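The Returns Table

Kuo had been at Skavasen since February and he still did the shoes by hand, evenings, when the line backed up. Lid up, shoe straight, tissue, lid down. Two seconds. Less if he was angry.

"It's going to take your job," Drummond said. Coffee in one hand, phone in the other.

"It's going to take till Christmas."

The arms were at it again. Left one reaching in, fingers against the edge of the white sneaker. Right one over by the lid, waiting. Kuo leaned on the wall and watched teh wrist turn a little. Then a little back. Like someone trying to get a key in a lock without waking the house.

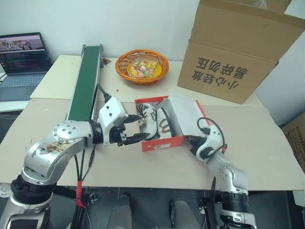 Vol. 20, No. 2

"Come on," he said. Quiet, so Drummond wouldn't hear.

He knew that shoe. Brown logo, black laces, diagonal in the box the way customers always sent them back. You pinch the heel and swing it. His mother taught him that, sort of — she had a stall, she could box a pair while she counted your change.

"What's it at?" Drummond asked.

"Fifty-nine."

"Minutes?"

"Tries."

Drummond laughed and went off to call Rarkis about the invoice. The candy basket was still on the table. Kuo took a green one. Sucked on it. Try sixty, the fingers closed, opened, closed. The shoe moved. Maybe an inch, maybe that was his eyes.

He could of reached in. Everyone did, the first week.

He put his hands in his pockets and found another wrapper there, an old one, and stood folding it smaller while the arm backed off and came in again from the side — lower this time, toward the heel.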